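Woke up at 5:42 again, before the alarm, and lay there listening to the rain in the gutter. I've been on the new bus schedule for a month now and my body has decided it's a farm animal. Fine. I got up and made the good coffee, the Stetier beans I was supposed to be saving, and drank it standing at the back door in my socks.

The tomatoes are a mess! I tied up the two worst ones before work and got green all over my cuffs. The Jevon seedlings I paid too much for in May have put out 49 leaves for every tomato, and the one tomato that did turn red had a hole in it. Something is living very well out there. I'm thinking slugs, though Mom swears by squirrels and she's usually right about this stuff (annoyingly). 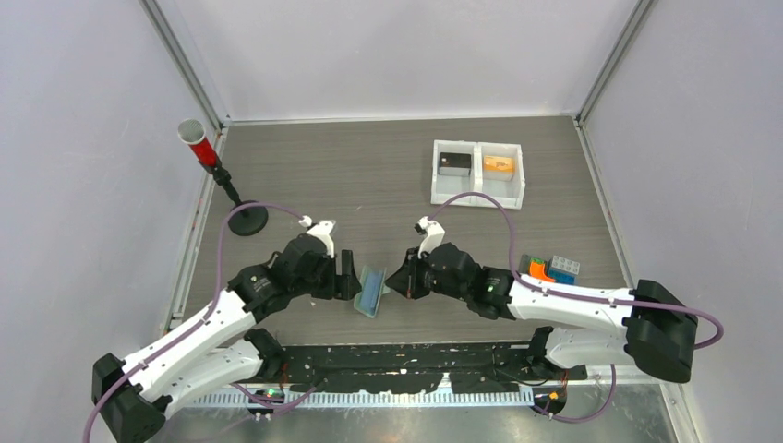
Got home at half past six and the rain had quit, so I put on the old shoes and pulled weeds until I couldn't see which ones were weeds. I may have lost some basil. The bed along the fence is still solid clay, and I broke another trowel on it — that makes two this summer. I want to dig in a few bags of compost before fall, but they're $30 for the decent kind and the car needs tires first.

Dinner was toast and beans. I meant to call my sister back and then it was ten o'clock, so I sent her a picture of the holey tomato instead. She wrote back "yum."

Library books are due tomorrow. I'm only on chapter three of the long one and I don't think I'm going to finish it, but I'll renew it anyway. Also buy twine, and bread.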